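**Open day at Grovar, Coltville, 15th August** (a thread, and a long one, sorry, get a coffee)

1/ So I finally went! I've been meaning to see the Grovar workshop ever since they moved out to Coltville in May, and today they had the doors open and two arms going on the table.
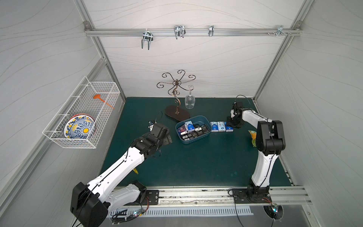 2/ Reply from Gerkura: does it ever get faster, or is it always like watching my grandfather do the dishes? I was there in the morning and left before I got a chance to ask.

3/ Ha, I asked exactly that, Gerkura, and got a nice long answer. They keep the speed down on open days so people can follow what the arms are up to, and also because small boxes are fussier than you'd think. A light little carton will skid away if you bump it, and then the arm has to go looking for it again.

4/ The job was small packaged boxes and a blue basin, with three of the boxes standing in a row on the table beside it. Sounds like nothing, I know. I stood there for a good half hour with my bag getting heavy on my shoulder and I'd have stayed longer if there hadn't been people waiting behind me.

5/ What I didn't expect was how homey the whole thing felt. I'd pictured bolts and gray metal parts, and there's a cup tree with curly arms and a wine glass hanging on it upside down, and plates in a wire basket on the wall (the front one has a blue floral pattern with a yellow center, very much my aunt's kitchen).

6/ The woman at the table told us their practice log passed 1,000 tries on boxes this summer. They write down every one, good or bad. On the wall by the coat rack there was a printout for one week, 518 tries, with 135 of them marked "do over" in red pen. I liked that they'd hung it where visitors could read it!

7/ A boy next to me wanted to know if the arms get tired. She took the question very seriously and said the arms don't but the motors warm up, so they get a rest between sessions. He seemed satisfied with that. So was I, to be fair.

8/ After that there was a talk in the back room on Jireš, their name for the software that plans which arm goes first so the two don't knock elbows. I followed maybe half of it. The half I followed was lovely, and the slides had big print, bless them.

9/ Practical bits if you're thinking of going: it's free, parking is behind the building and fills up early, and the talk runs 2 times, so if you miss the first you can wander the tables and catch the next. Bring a sweater, the back room is chilly.

10/ They're planning another one once the new table is set up. I've put my name on the list, and I left a note asking them to try teacups.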